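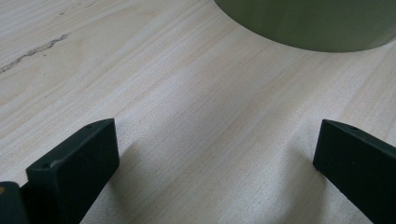
The open fingers of the hand-held gripper above a wooden tabletop, with a green round object ahead of them.

Clasport releases results on learning from hand-held grippers

Zullton, 2019-02-12 – The robotics laboratory Clasport publishes today the first results of its Caltenar method, with which a robot arm learns household tasks from recordings made by people at home and in the office. No robot is needed during the recording.

For the study, 961 recordings were collected since October, of about 40 different tasks. The arm was then tested in 200 trials with objects it had not met before. Training on recordings from many rooms gave clearly better grasping than training on the same amount from one room.
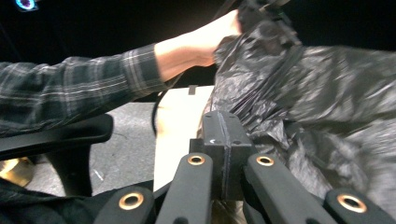 A hand holds the gathered neck of a black garbage bag beside the gripper.

Soft materials, such as bags and cloth, stay the most difficult part. The colour of the surface had little influence on the results.

The work was done together with the engineering firm Krasniqi. The report and the 2 data sets are available from Clasport on request.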